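Clumen Cabinet Tracker: two months with a paid politics briefing
by Anoma Bepari
Wed 26 September
14 comments | 37 shares 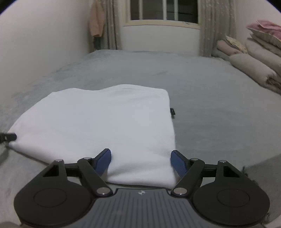 A folded white cloth on a gray-blue blanket.

Clumen sends subscribers a morning email on who is in and out of government, plus a searchable list of ministers and their deputies. I paid for two months and read it most days before work.

The list is the best part. It holds 1,406 entries, and each one shows the date of appointment, the party and any earlier posts. When a junior transport minister quit last week, the entry was updated before lunch. Coalition deals get their own page, with the signed text attached where there is one.

The email is weaker. It runs long — often 2,000 words — and the vote counts sit at the bottom. Opinion pieces by Mizanur Talukder are mixed in with the news and carry only a small label.

Search works by surname or ministry. It does not handle accents well, so try both spellings.

Alerts came late on 5 mornings. Support answered my message the next day and moved me to another mailing list, and I have had no trouble with them this week.

Worth paying for if you need the list. The free version has the email only.

Shares: 37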